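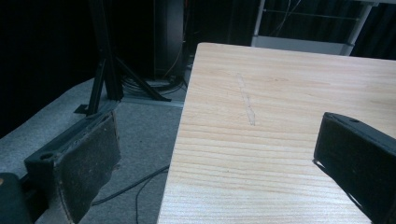 Nadhirah Saragih wrote in after the March post to say that hardwax oil is a waste of money on a table, and that two coats of water-based poly will outlast it every time. On film hardness she's right. My objection is to the repair.

A polyurethane film fails locally but has to be fixed globally. Sand through one worn patch and the new coat leaves a witness line at the border, visible in any raking light. An oil finish has no film worth mentioning, so a dull spot can be abraded, re-oiled and buffed on its own.

My test boards are pale offcuts, all sanded to 200 grit. I tried the Nikach oil and the Grikier poly, one board each, left in the shed to cure for roughly 65 days. Water left standing overnight marked the oil and did nothing to the poly. Dragging a key across both marked both - the oil was fixed in ten minutes with a grey pad and a rag, while the poly still shows its halo.

Colour is a separate matter. The oil warms pale timber noticeably, even the version sold as neutral. If you want it to stay blond, use the poly and accept the recoating.

Lay oily rags out flat outdoors to dry before binning them. They can self-heat when bunched up.

Next up is the Quinlan soap finish, once the boards are sanded back.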